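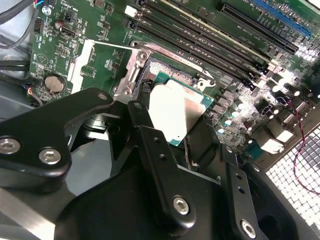 Dostar has signed a two-year deal to sponsor the Moschos Cup, the five-a-side football tournament that starts its new season next month. The agreement, announced on Jun 19, 2026, covers shirts, pitch-side boards and the final. It replaces an arrangement with Stalluter, which had put its name on the competition since it was a summer event for works teams. Dostar sells and repairs desktop computers, and its first advertisement for the cup will show the inside of an open case, with the green motherboard and the silver frame around the processor socket, printed across the centre-circle banner. Players will wear a smaller version of the company name on the left sleeve.

The cup has 255 registered teams this year. Organisers said 700 players had already returned their forms and that the remaining squads have until the end of June to do so. Entry fees will stay as they are.

Tournament director Trí Tăng said the money would pay for referees at every group match. "Last season we had teams refereeing each other in the early rounds and it caused arguments," he said. "We wanted that sorted before we talked about anything else."

The change has not pleased everyone. Khoa Trương, who captains last year's runners-up, said clubs had been told about the new sleeve badge only after they had ordered their kit. "We've paid for shirts with the old sponsor on them," he said. "Somebody has to cover that." Tăng said teams in that position could wear the old shirts until the quarter-finals – after that, a set with the new badge will be supplied free.

Stalluter is not leaving the sport altogether. It will keep its boards at the Urent ground, where last year's final drew a crowd of 921, under a separate contract with the venue. The two companies have agreed that those boards will be covered on finals day.

The draw for the group stage will be published on the tournament website once all squads are confirmed.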